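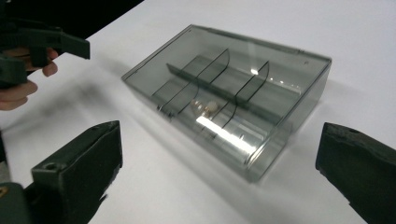

Week 9: Edge weights, or how to make a router prefer the canal

Reading time: 12 minutes

Last week we found the shortest path through a graph and were all very pleased with ourselves. This week we admit that hardly anyone wants the shortest path. Cyclists want the flat one, parents with buggies want the one without steps, and Marjorie Bickerstaff, who wrote the first version of these notes, wanted the one that avoided the ring road at any price.

The search algorithm doesn't change. Dijkstra will happily minimise whatever you hand it, including nonsense. What changes is the number on each edge.

9.1 Cost is a made-up quantity

Length is measured in metres and time in seconds. Cost is measured in nothing at all. A common form is

cost = length × (1 + k × penalty)

where penalty runs from 0 (lovely) to 1 (dreadful) and k says how much you care. With k = 0 you are back to last week. With k = 2, a dreadful street costs three times its length, so the router will accept a detour of up to three times the distance to stay on lovely ones. Work that through on paper before you believe it.

Large values of k are where the complaints come from. The Brollier cycling map shipped with k = 24 and sent people round three sides of a reservoir to avoid a short stretch beside a bus depot. It was, by its own arithmetic, correct.

9.2 Negative weights

Every year somebody decides that parks are so nice they should have a negative cost. Dijkstra assumes that going further never makes things cheaper, and will return rubbish without so much as a warning. Bellman-Ford copes with negative edges, but if there is a loop with a negative total it can only report the fact, as there is no cheapest route. The best walk is then round the duck pond for ever. Penalise the bad streets and leave the good ones at their plain length.

9.3 Where the penalty comes from

Usually from tags, and tags are patchy. In the Nollier extract we use in the lab, most of the footpaths have no surface tag. You must pick a default, and your default will decide more routes than your clever formula does. Write it down in your report. "Unknown" and "bad" are different values, please, whatever the loader in Fullside thinks.

Watch out for preprocessing too. If you have built contraction hierarchies on one set of weights, the shortcuts belong to those weights. Change k and you rebuild, or use a customisable variant (see Pangaribuan, chapter 12, which is heavy going but has good diagrams).

For the lab

Load the Nollier extract. Route from the station to the hospital with k at 0, 2 and 24. Hand in all three routes, their lengths in metres, and a paragraph on which one you would walk in February with a suitcase.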